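Gurnden Residential Services
27th February

1/ Gurnden Residential Services has revised its guidance on dishes, sinks and dishwashers in shared kitchens. The guidance applies to all 116 kitchens we manage in Rillville, including those at Indard Court. A summary follows in this thread. The full text is being delivered to each household with the spring notice.

2/ Every shared kitchen now has two places for clean or drying dishes: the dishwasher and the slatted rack at the sink. The rack is black with light tan slats, and it may rest partly over the counter and partly over the basin. Please leave it at the sink. Racks moved to a windowsill or to the top of the refrigerator will be returned by staff.
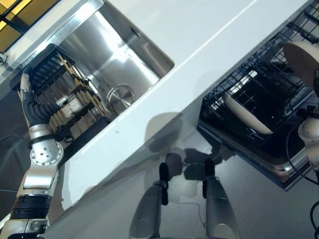 3/ Dishwasher, loading. Scrape plates before they go in. A full rinse under the tap is not required and residents are asked not to do it. Plates stand upright between the tines of the lower rack, facing the center. Plates must not overlap.

4/ Large plates go at the back or along the sides of the lower rack. One large plate placed at the front can keep the spray from reaching everything behind it. This was the most frequent cause of repeat washes reported to us in December.

5/ Please slide the lower rack fully in before closing the door. If the door does not close easily, open it and look for a handle or a rim that is standing too high. Do not press the door shut with a knee or a foot. We replaced 3 door hinges last year at Indard Court alone.

6/ The sink. The round strainer stays in the drain at all times. It should be lifted out, emptied into the food waste bin and put back after each use. Coffee grounds, rice and fat do not go down the drain, with or without the strainer in place.

7/ Counters. White countertops mark easily. Wipe up tea, beet juice and curry as soon as they are spilled, using a soft cloth and ordinary dish soap. Scouring powder and steel wool are not permitted on any counter. A stain that remains after two attempts should be reported and left alone.
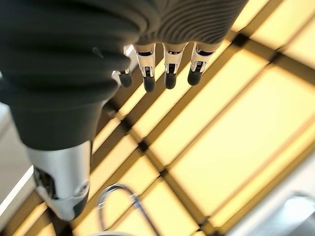 Gurnden Residential Services

8/ Fingerprints and smears on steel sinks are a matter of appearance and do not need to be reported. Wiping the basin with the grain of the metal, and then drying it with a clean towel, is sufficient.

9/ Handmade ceramics. We receive more questions on this subject than on any other. Many residents keep pieces from the Nutsugah pottery classes in the shared cupboards, and these have sometimes gone through the dishwasher along with the house tableware.

10/ Our rule is as follows. Any handmade dish is washed by hand unless its owner has left a written note in the cupboard saying otherwise. If you do not know whose dish it is, wash it by hand. Use warm water and a soft sponge, and do not leave the dish to soak overnight.

11/ Handmade dishes can often be recognized by faint rings on the inside, left from the wheel. They may also have small specks in the surface. Specks of this kind will not come off and should not be scraped with a knife.
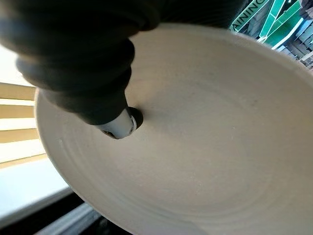 A cream-colored dish with rings on the inner surface.

12/ Wide, shallow dishes should not be stacked on top of cups or small bowls. Place them flat on the shelf, largest at the bottom, with a folded paper towel between pieces. Please do not stand them on edge in the slatted rack, where the weight of a broad rim can tip them forward into the sink.

13/ Breakages. The house tableware at our sites comes to 3000 pieces, and some loss is expected every year. There is no charge for a broken house plate. Wrap the pieces in newspaper, tape the parcel closed, mark it "broken" and put it in the general trash. Broken ceramic does not go in glass recycling.

14/ Privately owned dishes are not covered by Gurnden Residential Services. Residents who would be sorry to lose a dish are advised to keep it in their own rooms.

15/ Replacement plates. We have ordered 1000 new plates for the coming year, in white and in beige. Both colors belong to the house set, and there is no difference in how they are washed or where they are kept. Kitchens that are short of plates may submit a request through the usual form.

16/ Emptying the dishwasher. Whoever finds a finished load empties it. The previous system of named weekly turns has been withdrawn following comments from Indard Court, where several households felt that it discouraged people from helping outside their own week.

17/ Items in the slatted rack should be put away by the end of the day. Small cups and containers are easily forgotten there. Anything left for more than two days may be moved to the open shelf beside the door, where it will be kept for one month.

18/ Questions about this guidance may be sent to the Rillville office in writing. Replies to this thread are read on working days. Requests for repairs should continue to go through the repair line, as messages left here cannot be assigned to a technician.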